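Print this page | E-mail this page

Last updated: February

Robot demonstration, Anden open day - walk-round checklist with my comments

I did this walk-round in Room 257 before the doors opened, and then again over the lunch break when things had gone a bit quiet. The Vodon people had their own sheet for the arms and I didn't touch that one. Mine covers the bits a visitor can bump into, trip over, grab or put in their mouth. The demo is the toy tidying one, where the robot puts soft toys into a basket, and it was by far the noisiest corner of the day (I mean the audience, the arms themselves are fairly quiet!).

Marks are OK, FIX or WATCH. I've left my comments in more or less as I scribbled them, so apologies to whoever has to type up the Hudec version.

1. Grippers

1.1 Outer shell, cracks or sharp edges - OK
Scuffed and speckled all over, as you'd expect of plastic that gets pushed against a tabletop all day. I ran a finger down both sides with the power off and didn't catch on anything.

1.2 Pegs at the end - WATCH
Short stubby black things standing up off the ledge. They aren't sharp, but they're just the right size for a small child to want to hold. If we ever let people handle a gripper, it should be a spare one on a separate table with somebody sitting next to it.

1.3 Copper-coloured strip inside the opening - WATCH
It curls up slightly at one end where it meets the wall. I asked whether it was meant to do that and got two different answers, so I've put it down as a query for Vodon. Nothing to stop the demo for.

1.4 Label readable - OK
Round, white on black, starts with OC. It's printed sideways so you end up with your head on one side like a budgie, but you can read it.
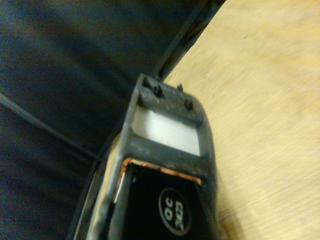
2. Table and basket

2.1 Table steady - OK
Leaned on each corner with my full weight, which I will not be recording here. No rocking.

2.2 Table edges - OK
Dark rim, nothing lifting. I went along it with the back of my hand on the visitor side as well.

2.3 Basket - OK
Wicker, long and narrow, with a cut-out handle in the end wall. I was expecting loose ends poking out because our basket at home is a menace for it, but this one is fine. Please don't swap it for a plastic crate without telling me, the edges would need looking at again.

2.4 Toys - FIX
They're all green, which the children loved. The little lizard (or dinosaur, we had a long debate) has a thin white loop on it. I'd like that snipped off before next time. It could catch on a finger, either sort of finger, and a toddler will go straight for it. The toys also need a wash between sessions if visitors are going to be choosing which one goes next.

2.5 Nothing else on the table - OK
At the lunch check, yes. In the morning I took away a coffee cup and a set of keys. You know who you are.

3. Curtains and floor

3.1 Curtain frame upright - OK
Black fabric hung on poles around the back and sides. I gave the poles a decent shove and they stayed put. The fabric stops people wandering up from behind, so it needs to be fully drawn before the arms are switched on and not after.

3.2 Walkway on the left - WATCH
The strip of grey speckled floor beside the table is the way in for the operators. Bags kept appearing there. By the afternoon I'd moved the same rucksack three times. Can we have a hook or a box?

3.3 Cables - WATCH
There's an orange one that loops out behind the lower part of the arm. It's well inside the no-visitors area, so I'm not fussed about tripping, but I'd like it looked at with the arm at full stretch to be sure it can't snag. 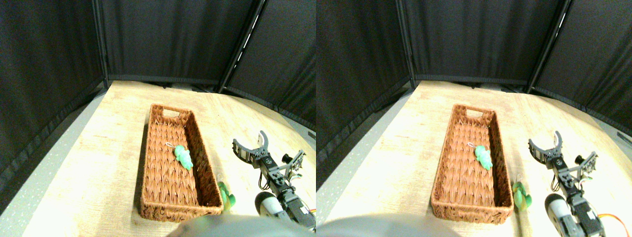 Can visitors stand inside the curtains while the arms are moving?
Only the operators can. Everybody else stays behind the tape at the front, which is 100 cm from the table edge, and that includes teachers, press and me.

4. People

4.1 Tape line - FIX
Stuck down nicely first thing, scuffed to ribbons by two o'clock. We had 1,313 people through the building and I'd guess most of them stood on that tape. Proper barrier next time, please, the low sort so that small children can still see over.

4.2 Stop button - OK
Pressed it before opening and again at lunch. Both arms stopped each time. The operator should be able to reach it sitting down and mine could, though only just, so shift the chair in a little.

4.3 Operator not left alone with a crowd - WATCH
The Pandetti school group arrived early and all at once, and for a few minutes there was one person trying to drive the robot and answer questions about whether it could do homework. It needs two people, one to run it and one to talk. I ended up being the talker, and I enjoyed it enormously, but I'm not sure I got everything right.

4.4 Toys dropped or missed - WATCH
When the gripper comes down beside a toy and doesn't get hold of it first go, the whole front row leans in to help. It's lovely to see and it's also the moment I worry about most, because that is when a hand comes over the table.
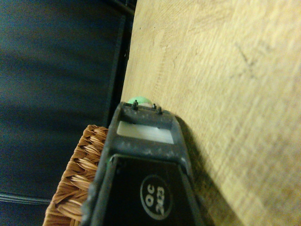 So I've asked for a rule that the operator stops the arms before anybody moves a toy by hand, even if it's only a nudge, even if it's one of the Vodon lot who does it every day. People copy what they see. One dad reached across simply because he'd watched an engineer do it five minutes earlier, and he was very nice about being told off.

4.5 Noise and lighting - OK
Plenty of light on the table. No headaches reported. Somebody did ask if the curtains made it a magic show.

5. To do before the next one

- Query on the copper strip to Vodon (1.3)
- White loop off the lizard, toys washed (2.4)
- Box for bags (3.2)
- Orange cable checked at full stretch (3.3)
- Low barrier instead of tape (4.1)
- Two people on the stand at all times (4.3)

Paper copy is in the Hudec folder, form 451. If you fill in the next one, please write your comments out properly, I can't do anything with a row of ticks.

Print this page | E-mail this page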